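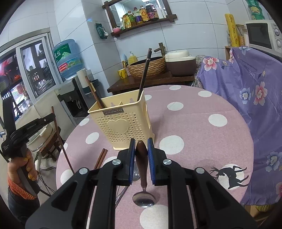

The homeware chain Irnum closed its shop in Plultley in November, and the doors had been open for only three years. Charito Castillo was the manager there from the first day until the last one. We met at nine in the morning in a cafe across the road, where the windows of her old workplace are now covered with brown paper.

"We were told the town will grow," she says. "They planned 900 new houses behind the station. The company took a big lease for all these families, and the families did not come."

The builder, Ronalmont, stopped work after the first stage. Castillo remembers that sales were good in the first year. After this the head office began to cut the hours of her staff, and then the deliveries.

"A customer asks for a plain white bowl and you don't have it. She will ask maybe one more time. Then she drives to Sebastian and buys it there, and her groceries also."

Was the rent the real problem? She thinks for a while before she answers.

"The rent was high, yes. But we had the same range as the city stores, at city prices. I wrote to head office two times about it. One time I received a reply."

Irnum has kept its two shops in Sebastian, and Castillo was offered a position in one of them. She refused, as the drive would take too much of her day. Her former assistant, Rommel Maglaya, accepted and is now in charge of the kitchen department.

Castillo has looked at a smaller place near the post office, with a neighbour, Remedios Dalisay, as a possible partner. They have not signed anything yet.

"The owner wants five years," she says. "I told him we can talk about two."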